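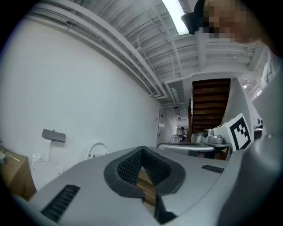 Progress Report to the Botness Fund
Driramham Washroom and Corridor Refit
Period covered: March to October 2023

1. Where the work stands

The grant covers the refit of the ground floor washrooms at Driramham and the work to the services that feed them. The long room on the north side is the main part of the job and has taken most of our time this period. The walls and ceiling there are now painted white. The fluorescent lights are up and working. The paper towel dispenser is on the wall.

The two smaller washrooms at the street end are behind the long room. One has its plumbing in and needs tile. The other is stripped out and waiting for a new floor drain.

2. Pipes and ceiling

The original plan called for a dropped ceiling to hide the pipes and conduits. We asked for a change on this in the spring and the Fund agreed. The pipes stay exposed and have been painted along with the rest of the ceiling. A dropped ceiling would have put the shutoff valves behind panels, and the old building had leaks that went unnoticed for months for that reason.

Gounder, the plumbing contractor, replaced 387 feet of supply line across the three rooms. The drain lines in the long room were tested and kept. Two sections near the street end failed the test and were replaced.

The ceiling vent was cleaned and put back. The fan that serves it is older than we thought, and we have asked Gounder for a price on a new one. It runs, but it is loud.

3. Walls

The left wall in the long room took more work than planned. Under the old paint there was a patch of loose plaster behind the former sinks, and it had to come off and be redone before painting. This added two weeks. The new surface is plain and washable, with no tile above floor level – the cleaning staff asked for this, and it saved some money as well.

4. Fixtures

All fixtures were ordered from Dasitach in one batch. Toilets and dispensers arrived on time. The partitions did not. The first set came in the wrong height and went back, and the second set is due next month. We are holding the remaining toilet installation until the partitions are on site, so the crew can set both at the same time.

One toilet seat arrived cracked and Dasitach replaced it at no charge. We are keeping the spare hardware from the cracked one.

The grab bars for the accessible stall have been delivered and are in the storeroom. The backing boards for them are already in the wall.

5. Budget

Spending is within the approved total. The plaster repair was paid from contingency, and $869 of the contingency is left. The saving on the dropped ceiling went toward the extra supply line, as agreed with the Fund in the spring. If the new fan goes ahead, we expect to ask for permission to move money out of the tile line, where the quote came in lower than the estimate. We will send that request in writing with the price attached.

6. Problems and delays

The project is 3 weeks behind the schedule in the original application. Two of those weeks are the plaster and the rest is the partitions. The water was off for longer than announced on one occasion in the summer, and the tenants upstairs complained. We now post notices on each floor two days ahead and have had no complaints from them after that.

7. Next period

Hang the partitions and finish the toilets in the long room.
Fit the grab bars.
Tile the first small washroom.
Put in the floor drain in the second one and pour the floor.
Get the fan price and decide.
Book the city inspection.

The long room should open to the public once the inspection is passed. The smaller washrooms will follow, and until then the temporary units stay in the parking lot. Their rental is paid through the end of the year.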